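Galerie: Greifen vormachen, Aufräum-Durchgänge Juli

Endlich mal ein paar Bilder hochgeladen, hat gedauert. Projekt heißt bei uns intern Treken, Ziel: kleine Sachen in Kisten und auf Tabletts sortieren, vorgemacht von Hand mit dem Greifer. Also kein Joystick, kein Anzug - Griff in die Hand, Finger auf, Finger zu, fertig. Der Arm in Flindoseck soll es danach nachmachen. Klappt mal besser, mal schlechter.

Stand jetzt 1.918 Durchgänge aufgenommen, davon 1.466 brauchbar. Rest: zu schnell bewegt, Teil verloren, Hand im Weg. Marlene Böttcher hat die meisten gemacht und auch das Aussortieren übernommen. Danke dafür!!

Aufgabe in dieser Runde: Spielzeug aus dem Karton holen, einzeln aufs Tablett legen. Langsam ran, kurz warten, zugreifen, gerade hoch. Das kurze Warten vergisst man ständig. Wer zu hastig zieht, nimmt gleich zwei Teile mit, und dann ist der Durchgang für die Tonne.

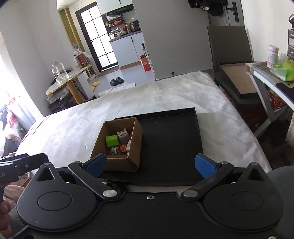

Greifer mit blauen Fingerpolstern vor dem offenen Karton, Kleinkram noch drin. Tablett liegt auf der weißen Flauschdecke.

Zu den Polstern kommen öfter Fragen: die strukturierten sind geblieben, die glatten von Hagedorn haben wir nach 3 Abenden wieder abgemacht. Rutschten bei kleinen Figuren einfach weg. Würfel gingen, aber Würfel gehen immer.

Weicher Untergrund ist übrigens Teil der Aufgabe. Tablett gibt nach wenn man draufdrückt, und genau das soll in den Daten mit drin sein. Auf dem harten Tisch hatten wir vorher schon genug gesammelt, das Modell von da war auf Decke dann völlig überfordert. Fuhr jedesmal zu tief.

Noch offen:
Rückweg, also vom Tablett wieder in den Karton. Bisher nur 2 Leute eingewiesen
Durchsichtige Teile, da streikt die Tiefenschätzung
Ablegen ohne Fallenlassen, viele lassen zu früh los (ich auch)

Nächste Galerie dann aus Drarnen, dort wird das gleiche ferngesteuert probiert, mit Verzögerung auf der Leitung. Bin gespannt wie sich das anfühlt. Bilder kommen warscheinlich erst wenn die Halterung da ist.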